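Evaluación del kit Emutine para prácticas de automatización
Autora: Kylie Maihi
Entrega: 18 de junio

3. Pruebas en el simulador

El kit Emutine, de la firma Hapeta, trae un brazo de sobremesa y una licencia de su simulador. Antes de montar el brazo trabajamos con la parte virtual, que es la que usaría el alumnado de primero. La tarea elegida fue coger un bloque rojo y dejarlo en otro punto. Programamos 500 intentos con los parámetros de fábrica y el brazo completó 368.

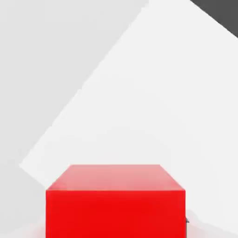 Después cambiamos la velocidad de aproximación y repetimos la prueba con 151 intentos, de los que 85 terminaron bien. El manual no indica qué valores son razonables – hay que buscarlos a mano – y perdimos dos tardes en ello.

La instalación fue sencilla. El editor, en cambio, no guarda las versiones anteriores del programa y los mensajes de error solo salen en inglés.

4. Pendiente

Falta repetir la tarea con el brazo real y comparar el kit con el de Jollside, que pedimos en diciembre.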